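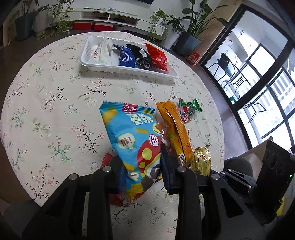

Postholm Hall, Gurkitmont — Pre-Season Inspection Checklist with Comments

Inspected by: Paavo Peltonen
Date: 06/02/2019
Areas covered: main room, side room, kitchen, storage, exits, parking lot path
Result codes: P = pass, C = pass with comment, F = fail, N/A = does not apply

Items marked F must be cleared before the hall is let to any outside group. Items marked C stay open until the next inspection in January unless the comment gives a shorter time.

Section 1. Exits and exit paths

1.1 Front doors open fully from inside without a key. P

1.2 Rear door opens fully from inside without a key. C
Comment: Panic bar works but has to be pushed near the hinge side before the latch lets go. Ruotsalainen adjusted the same bar last year. The strike plate has moved again and the lower screw turns freely in its hole. Plug the hole and refit with a longer screw.

1.3 Side room door to corridor. P

1.4 Exit path from stage to rear door is clear to full width. F
Comment: Stacked chairs, a lectern and a rolled floor mat on the left side. Move to storage. The chairs were noted in the same place at the last inspection. Tape on the floor has not kept the area clear; fit a fixed rail or a sign at eye height.

1.5 Exit signs lit and readable from all parts of the room. C
Comment: Sign over the rear door is lit. Sign over the side corridor is lit but partly hidden by a banner. Raise the banner or take it down.

1.6 Emergency lights, push-button test. P
Comment: All units came on. This is the short test only. The long battery test is due in January and needs the hall empty for the evening.

1.7 Outside path from rear door to parking lot. C
Comment: Paving has lifted by the downspout. Trip edge painted yellow. Paint is acceptable for now, relay before winter.

Section 2. Folding partition (Festgate)

2.1 Partition runs on its track without binding. C
Comment: Binds one panel short of closed. Track is dirty at that point. Clean with a dry brush. Do not oil — the maker's sheet in the office binder calls for dry track only.

2.2 Floor bolts seat fully. P

2.3 Pass door in partition opens in the direction of exit. P

2.4 Occupancy notice posted on both sides. F
Comment: Notice on the main room side gives 300 persons with the partition open, which agrees with the permit. Notice on the side room is missing. Limit for the side room when closed off is 100. Reprint and post inside a cover, next to the light switches.

Section 3. Tables, chairs and room layout

3.1 Round tables: legs lock, tops sound, no loose edge strips. C
Comment: One table in storage has a leg lock that will not hold. Tagged and turned to the wall. Repair or discard. It should not go back in the stack with the tag removed, as appears to have happened with the previous one.

3.2 Tablecloths do not reach the floor in walkways. P
Comment: The blossom-print cloths are the acceptable length. The long white ones are for the head table only, against the wall.

3.3 Chairs stacked no higher than the mark on the storage wall. C
Comment: Mark has been painted over. Re-mark.

3.4 Aisle width between rows and tables. P
Comment: Checked against the layout sheet for a seated meal. The sheet for dances has not been updated since the stage was extended and should not be used until it is.

Section 4. Refreshments in the main room

4.1 Only sealed, wrapped food left out on tables between events. P
Comment: Packaged snacks may stay on the tables. Open bowls, cut fruit and baked goods go back to the kitchen or home with the group.

4.2 Hot water urn on a fixed counter, away from the table edge, cord not across a walkway. C
Comment: Cord reaches the outlet only if the urn is at the very end of the counter. Extension cords are not allowed for the urn. Ask Ruotsalainen to price a second outlet.

4.3 Allergen notice displayed at serving point. F
Comment: Holder is there and the card is not. Masters are in the office binder, behind the kitchen tab.

4.4 Trash containers with lids, emptied after each use. P

Section 5. Kitchen

5.1 Range hood filters clean. C
Comment: Light grease on the two outer filters. Clean now, then once a month in season.

5.2 Fire blanket in place and reachable without leaning over the range. P
Comment: Moved from above the range to beside the door as asked.

5.3 Extinguisher, wet chemical: gauge in green, pin and seal in place, tag in date. P

5.4 Refrigerator holds safe temperature. C
Comment: Dial thermometer and probe do not agree. Probe reading was within limits. Replace the dial thermometer.

5.5 Gas shutoff labeled and free to turn. P

5.6 Floor not slippery when wet. C
Comment: Mat at the sink curls at one corner. Replace it. Do not tape it down.

Section 6. Electrical

6.1 Panel door closes, directory complete. F
Comment: Breaker 13 is labeled "spare" and feeds the stage outlets. Found by test. Correct the directory and initial the change.

6.2 Ground-fault outlets trip and reset. P
Comment: Kitchen and both restrooms.

6.3 Portable equipment tags in date. C
Comment: Floor polisher, asset 565, has no tag. Keep out of use until tested. Groups bringing their own amplifiers or lights must have them looked at by the duty person before they are plugged in. The hire form does not mention this and should.

6.4 Stage lighting: safety chains fitted on all fixtures. P

Section 7. Storage and heating room

7.1 Nothing stored within reach of the heater. F
Comment: Cardboard boxes and two bags of decorations against the casing. Removed during the inspection. Marked F because the boxes were also found last year — the door needs a lock, or the room needs a shelf.

7.2 Carbon monoxide alarm, test button. P

7.3 Cleaning products in original containers, closed cabinet. C
Comment: One spray bottle with no label. Emptied and thrown away.

7.4 Ladder condition. P
Comment: Feet replaced. Old aluminum ladder is gone.

Section 8. Records

8.1 Alarm log kept up to date. C
Comment: Entries stop in January. Tests may have been done but there is no record of them, so they are treated as not done.

8.2 First aid box contents match the list in the lid. P

8.3 Duty person's phone number posted at both entrances. C
Comment: Numbers at the two doors differ. Front door is correct.

Open failures: 1.4, 2.4, 4.3, 6.1, 7.1
Item 7.1 was made safe at the time and needs only the lock or shelf. Items 2.4, 4.3 and 6.1 can be cleared by the office with a dated note in the binder. Item 1.4 will be looked at again in person.

P. Peltonen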